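# Rasiletti Recipe Cards: a small collection of home sandwich and burger recipes

14 comments · 61 shares

Hello, and thank you for stopping by! What you have here is a plain-text collection of 178 recipes for things that go between bread, gathered from home cooks, typed up, tidied a little, and put into one consistent layout so that they can be searched, sorted, printed, or read on the couch. It began as a shoebox of index cards that Halyna Tkachuk kept on top of her refrigerator, and it grew when Bethel Woldemariam started sending in her own cards (she writes on the backs of envelopes, bless her, and the grocery totals on the other side did not make it into the files).

## What's in the folder

- `cards/` has one text file per recipe, 178 in all
- `index.csv` lists the title, the cook's initials, the kind of bread, and the number of servings
- `swaps.txt` is a running list of substitutions that people swear by
- `notes/` is everything that didn't fit anywhere else, including a long argument over mayonnaise

Each card has the same five fields: title, serves, stack, method, and remarks. The "stack" field is the one we are proudest of. It lists the layers from the bottom bun or slice upward, in order, separated by commas. Most recipe collections give you an ingredient list and leave the building to you, and anyone who has bitten into a sandwich with the tomato sitting right on the bread knows how that goes.

A typical stack line looks like this:

`stack: bottom bun, lettuce, tomato, patty, top bun`

If a layer is spread on another layer, it goes in parentheses after it, as in `bottom bun (mustard)`. If a card says "both sides," the spread goes on the top as well. Halyna's older cards were not written this way and I converted them by hand, asking her on the phone whenever I couldn't tell whether the onions went over or under the cheese. She always knew right away.

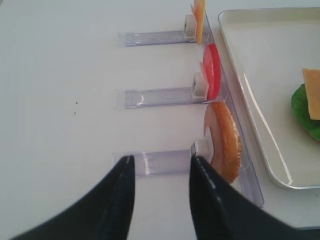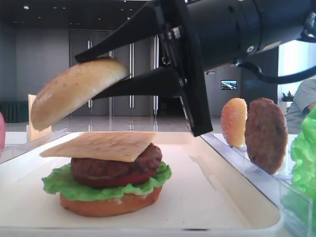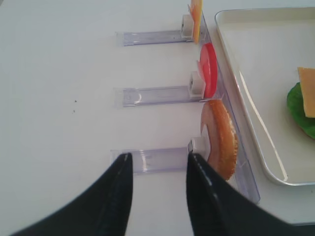 ## Where the recipes come from

Halyna's cards make up the first 100 files. The rest are Bethel's, along with a handful her cousins mailed over in September after a family cookout, and those are marked `cookout` in the remarks. Everybody agreed to have their recipes shared. Some folks wanted their initials on the card and some didn't, so a blank in that column of the index is on purpose.

I changed as little as I could. Spelling is corrected, measurements are in cups and spoons, and oven temperatures are in Fahrenheit. Where a cook wrote "until it looks right," I left it alone. I did ask Bethel what "looks right" meant for her black bean patties and got a lovely twenty-minute answer, most of which is in `notes/beans.txt` if you have the time.

## Known problems

There are 2 cards for egg salad on rye that are very nearly the same. I've kept both of them, as the celery is different and I don't want to be the one to choose.

Servings are as the cook wrote them. Halyna's "serves four" would feed my whole street, and a few of the cookout cards plainly assume a crowd.

The bread column is a bit of a mess. "Roll," "bun," and "bap" have been used pretty freely, and I haven't merged them yet. If you're sorting by bread, check the stack line too.

Allergens are not tagged. Please read the full card before you cook for somebody else, and check `swaps.txt` with the same care, because a few of the swaps bring in nuts or sesame where the original had none.

## Using it

Cook from it, print it, put it in your church newsletter, load it into whatever recipe program you like. A friend of ours got the whole thing into Skollo in one evening using the index file. The Mollel importer also works, though it drops anything in parentheses, so you'll lose your spreads and have to type them back in. I haven't tried it with Condden and would love to hear from anyone who has.

If you pass the collection along, please keep the initials with the cards that have them. That's all we ask.

## Adding a card

Copy `cards/blank.txt`, fill in the five fields, and send it over. Please make the thing at least once from your own written card before you do. Bethel left the salt out of three of hers and only caught it at the stove. Remarks can be as long as you want, and the longer ones are usually my favorites to type. It would tickle me to reach 1,000 cards someday, but there's no hurry at all.

We could really use more breakfast sandwiches, and anything on cornbread that holds together.

3 comments on this section · Share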